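Soda Bottle Planters: Your Questions, My Answers 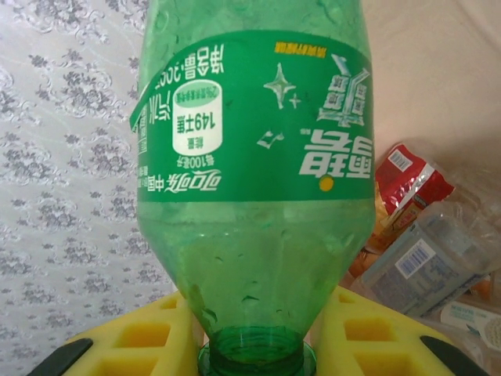 A green Sprite bottle, cap off and neck down.

I've been growing herbs and salad greens in old soda bottles at my kitchen window for years now, and ever since I put the first post up on Hoarau (that's this site, hi!) the same questions keep landing in my inbox. So I finally sat down and answered them in one place. If yours isn't covered, the contact form is at the bottom of the home page.

What is a self-watering bottle planter, anyway?

You cut a bottle in two, flip the top half over and sit it inside the bottom half like a funnel. Soil and plant go in the top, water goes in the bottom, and a strip of cloth hangs through the neck and pulls the water up. I water mine every 6 days or so in spring and a bit more often once it gets hot.

What size bottle should I use?

The two-liter ones are my favorite for basil and lettuce. The little single-serve bottles are fine for starting seeds, but they tip over if you look at them funny, so I stand them in a baking dish.

Where do I cut?

A little below where the shoulder stops curving. Leave the top half long enough to hold a decent amount of soil. I poke a starter hole with a craft knife and then switch to scissors, and I put masking tape over the cut edge (ask my thumbs why).

Cap on or cap off?

Either! With the cap off, you need a fat wick so the soil doesn't fall through. With the cap on, drill a hole in it and thread the wick through. I go back and forth. Cap on is tidier, cap off is faster, and I am usually in a hurry.

Does clear or green plastic matter?

Clear lets you see the roots, which my kids loved, but algae loves it too. Green slows the algae down a little. If yours gets slimy, wrap the bottom half in brown paper or an old sock and give it a good scrub between plants.

What do you use for a wick?

Cotton T-shirt strips, cut 11 inches long and soaked before they go in. Wool yarn works great as well. I tried shoelaces once and the basil sulked for two weeks.

What about soil?

Plain potting mix, the light fluffy kind. Garden dirt packs down and stays soggy. I buy the Wurar indoor mix because the store near me carries it, and I stir in a handful of perlite if I have any left.

Can I grow tomatoes this way?

You can start them. I pot mine on as soon as they have a few real leaves. A full-grown tomato will drink a bottle dry before lunch!

I get tiny flies. Help?

Fungus gnats, ugh. Let the top of the soil dry out, put a layer of sand over it, and hang up a yellow sticky card. Mine cleared up in a couple of weeks.

When should I start?

Any time, if you have a bright window. My big planting is in September, when the outdoor beds are winding down and I start missing fresh parsley.

Do you sell kits?

No, sorry. The printable cutting guide is free, though, and it's been downloaded 237 times, which thrills me more than it should. Look for it on the Downloads page. It prints on one sheet, and you'll want to set your printer to actual size or the cutting line will come out too low.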